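Lorkel word list, README

Contents of this folder

The folder holds a list of place names and field names from the parish of Devham, collected from old letters and from one estate book. There are 1574 entries in the main file and 570 of them have a second spelling. The work was started by Mieczysław Śliwiński and the present version is of June 2001.

Files

names.txt is the main list, one name on each line, with the fields separated by a tab.
variants.txt gives the other spellings, with the number of the main entry.
sources.txt gives the letter or page for each name.

The order of fields in names.txt is: number, name, kind of place, year of first mention, source number. If the year is not known, the field has a dash. Please do not replace the dash by zero, the sorting program reads zero as a real year.
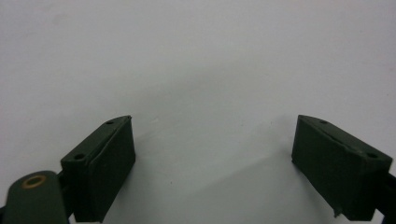
Two dark green blocks on a white surface.

Spelling

I kept the spelling of the writer in all cases, also when it is clearly a mistake. The name Rondow is written in the letters with one o or with two, and both forms are in variants.txt. Capital letters were made regular. Accents were kept where the writer used them, but the estate book has none at all.

Known problems

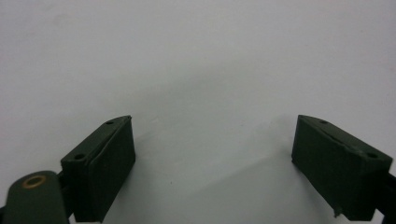 Entries 327 and following come from the estate book, which was copied by hand in March, and the copy has small marks that can be read as a period or as nothing. On pale paper such a mark is hard to judge. Where I could not decide, I left the period out and put a question mark in the source field.

The field called Ocampo appears 2 times with different years. I believe these are different fields, so they were not joined.

Use

You may copy the list and change it. If you correct a name, please keep the old form in variants.txt and write the source.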